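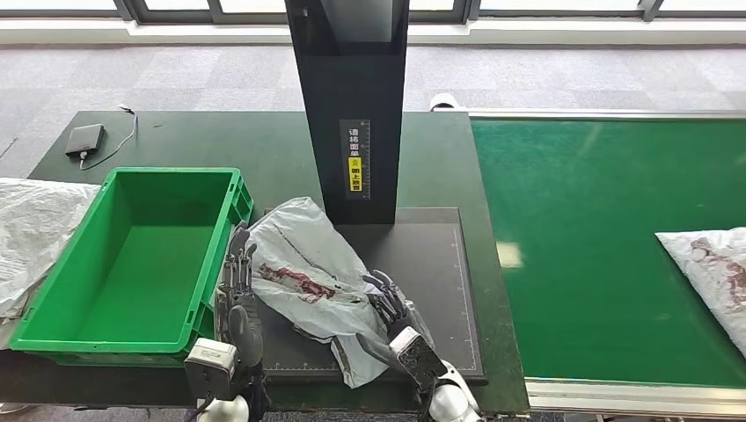

Public discussion of workplace automation tends to settle on a single figure: the number of jobs lost. At Drandesus we believe that figure is needed, but that it is a poor guide to what a parcel station becomes once robots do part of the handling. The daily content of the remaining work deserves equal attention.

## The label and the hand

The rule at a scanning station is simple. The shipping label must face up. A person who has turned 300 soft mailing bags before lunch knows this rule in the wrists and shoulders, and few employees would object to giving it to a machine. Our Ukport site began the change in June, and the relief among staff was real.

So was the unease. Turning parcels had been the first task given to every new hire. It taught pace, posture and the habit of looking. When that task moves to a robot, the employer owes the new hire another way to learn. Wajid Ghumman, the shift lead at Ukport, put it plainly in a Friday meeting: his team had been told what they would stop doing, and had heard very little on what they would do next.

## Soft goods remain difficult

A rigid carton offers the same edges every time it is picked up. Fabric and thin plastic do not. They fold over the gripping surface, hide their own corners and change shape with each contact. Progress in this area will be uneven, and schedules should be written with that in mind. 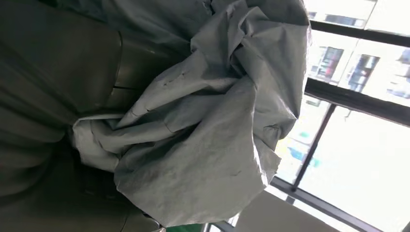 ## What employers should commit to

Management should publish the tasks it intends to transfer before the equipment is ordered. Staff who supervise robots should be graded and paid for supervision – the Civum pay scale still lists them as handlers. Training should take place in paid hours, with no fewer than 20 hours for each employee in the first season.

Finally, the power to stop a station must rest with the person beside it, without a penalty against the hourly target. We ask our partners at Memon to adopt the same terms before their own stations open.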